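Veres Student Robotics Program
Thread, 9 posts

1/ The Veres Student Robotics Program is pleased to share an update from the exhibition hall, where our second-year project group is presenting its work on two-handed handling of food items. The stand is open to visitors until Sunday at 4 p.m.

2/ The project is called Bunus. Its task sounds simple: pick up bread and pastry, set it on a plate, and do so without crushing, dropping or turning it over. Students were asked to solve the task with two arms working over one table, sharing the space between them. 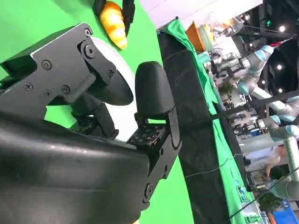
3/ Grip force has taken up most of the term. A croissant has a thin, ridged surface, and a hold that is firm enough for a block of wood will flatten it. The group first wrote a fixed closing distance for each item. This was dropped in the third week in favor of closing slowly and stopping on the reading from the fingertips.

4/ Under the course rules, each team must complete 100 logged attempts before its work may be shown in public. An attempt counts only when the log sheet states the starting position, the item used and the outcome, including failed attempts. Teams that left failures out of their logs were asked to repeat the series. We consider this part of the training as important as the programming.

5/ Students have also had to plan for two arms reaching toward the same plate. The current solution is a shared zone above the center of the table. One arm asks for the zone, the other waits at its side – and if no answer comes within 2 seconds, both stop. The waiting rule was written by the students themselves after a long afternoon of near misses in the Oltora teaching lab.

6/ The plate is placed by hand at the start of each run. Finding a plate that has been moved is a separate assignment and will be taken up next term, together with a wider choice of baked goods. Filled pastry remains outside the scope of the project for now. So does anything with powdered sugar, at the request of the staff who clean the hands.

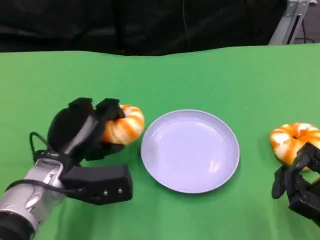

7/ Rallance wrote to us this morning to ask whether school groups without any programming experience could take part in a session like this one, or whether the work is meant for enrolled students only. Our reply: school groups are welcome. The introductory session needs no programming. Pupils record attempts, compare results and suggest changes to the grip settings, which a member of the project group then enters. Each session lasts 20 minutes and is limited to one class at a time. Teachers are asked to stay with their group throughout.

8/ Several visitors have also asked about assessment. The public showing itself carries no grade. Students are marked on their logs, on a written account of one failure of their choice, and on a short talk given in the teaching lab after the exhibition closes. Code is reviewed but accounts for the smallest share of the mark. Written accounts from earlier groups may be read at the Oltora lab on request; we ask that they not be copied, as some describe work still in progress.

9/ Enrollment for the next project group opens in July. There are 3 places set aside for students from outside the engineering courses, and applicants from food science and design are especially encouraged to apply. A letter of interest of one page is sufficient. Please send it to the program office at Veres and mark it "Bunus" – letters without the project name tend to reach the wrong desk.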